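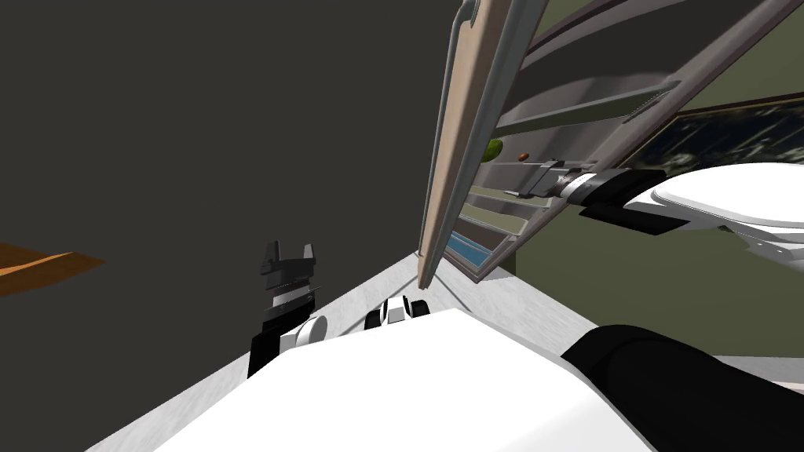 One arm in the shelves, the other held up with its fingers open, in the Skosetti kitchen sim.

I've started to get grumpy when people talk about robot maintenance and mean only grease and torque wrenches. My robot lives in a simulator, it has never needed a drop of oil, and I still spend more of my week looking after it than running it.

Take the apple job. Two arms, one cabinet with a long handle on its door, a green apple on a shelf, go get it. Sounds like a nice afternoon! But before I trust a single run I go through the cell the way a tech at our Stirdale plant would go through a real one. Is the door hinge limit still what I set it to? Do both grippers open to the same width? Has somebody "tidied up" the contact settings on the shelves again (yes, in October, and it cost us 1377 runs)?

That October mess is why I'm writing this. A shelf edge had been given a slightly thicker collision shape than the one you see on screen, so the finger kept bumping into thin air and the planner kept politely backing off. We blamed the planner for ages. I retrained it, I slowed it down, I said rude things about it. Then I turned on the collision view and there was the problem, fat as a brick. Fixing it took 2 minutes.

So my opinion, for what it's worth - a simulated cell should have a logbook, same as a steel one. Who changed the friction, when, and what it was before. At Peltadari they run 100 short checks on the arms every morning before anyone queues a job, and I used to think that was fussy. Now I've copied it. The wrist joints get their limits checked first, then the grippers, then the doors and shelves, and only after that do I let the thing near the apple.

People tell me a reset button makes all this pointless. Well, reset puts you back to whatever was saved, and if what was saved is wrong you get the same wrong thing back, 2445 times in a row if you leave it going overnight. I'd take a squeaky real hinge over that - at least I'd hear it.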